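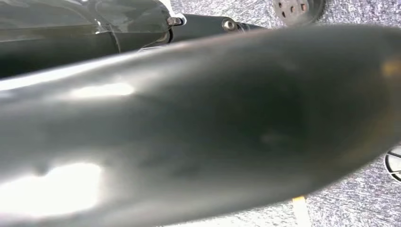

How often do the shelves in the Tasley storeroom need a proper look? Once a month for the full list, plus a quick walk-through any time a big delivery has come in.

I did the April round myself, starting just after 8 a.m. – my comments are next to each item.

Door and light switch
OK. Door closes on its own again, hooray!

Floor clear, nothing to trip on
Mostly. Two flattened cartons by the back wall, which I took out to recycling on my way past.

Shelf feet level and locked
OK on all bays except 221. That one rocks if you lean on it (I leaned on it). Needs a shim, please don't load the top until it has one.

Wall anchors tight
OK. Bay 171 took a quarter turn with the wrench.

Heavy stuff below waist height
Not OK. The Polat boxes are back on the top shelf – who keeps doing this?? I moved what I could lift and left the rest for two people.

Load labels readable
Bay 312 has lost its label again. I've asked Cúc Nghiêm for a new one and she's printing spares for the Flomthorpe room too.

Step stool
Rubber feet fine, hinge a bit stiff. Passed, but I'd like a drop of oil on it before May.

First aid box
Sealed and in date. Short on small bandages, so I've added them to the Cunar order.

Still open: shim for 221, label for 312, Polat boxes down.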